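Section 2. Planning the Station and Placing the Order

Read this section before you send a purchase order for the Kovine handheld gripper set. It covers the parts of the station that are not in the box. Installation is in Section 3.

2.1 What ships with the set

The base set contains a left gripper, a right gripper, two cables and a printed quick-start card. The table, rails, curtains and task objects are bought separately. Urkside sells a table kit that fits the Kovine cable lengths, but any table that meets the requirements in 2.2 can be used.

2.2 Before you order

1. Measure the room. Leave enough floor on the operator side for a person to step back from the table without standing on a cable.

2. Choose the tabletop. A plain, light, matte surface is recommended. Glossy tops must be covered.

3. Decide how the cables will leave the table. Cables may run off the side or back toward the operator. Order the long cable option if the computer will not be next to the table.

4. List the task objects for the first month. Small storage cases, drawers, lids and latches are good starting items and cost little. Buy two of each so that work can continue if one breaks.

5. Check the floor and walls. Dark curtains are optional. Price them separately, with stands, if the room has windows.
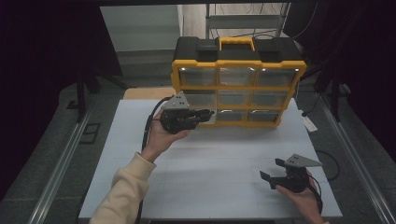

6. Set the number of operators. One set serves one operator at a time. Sites running two shifts can share a set but should budget for a second pair of jaws.

7. Send the completed site form to your Kovine contact. Orders without a site form are held.

Note: Operators use both hands for the whole task. Do not plan on the same person running the computer during a session.

2.3 Budget lines

Prices are in US dollars, before tax and freight.

Handheld gripper set, left and right: 969
Table kit, Urkside: 888
Replacement jaws, one pair: 46

Curtains, shelving and task objects are not on the Kovine price list. Enter them as local purchases. Freight is quoted after the site form is received.

Note: Prices were last checked on 28/12/2023. Ask for a new quote if your order will be placed after June.

2.4 Cautions

Caution: Do not substitute a longer third-party cable. Damage to the connector from a substitute cable is not covered.

Caution: Route cables away from walkways before anyone uses the grippers. Cable covers are a local purchase.

Caution: Keep fingers clear of the jaws when handing a gripper to another person.

2.5 Approval and contacts

Have the site form signed by the person who controls the room as well as the person who controls the budget. If these are the same person, one signature is enough.

Quotes and orders: Kelly Leite
Site forms and room questions: Christos Ververidis
Returns and replacement jaws: Hazel Benavides

Continue to Section 3 when the order has been confirmed.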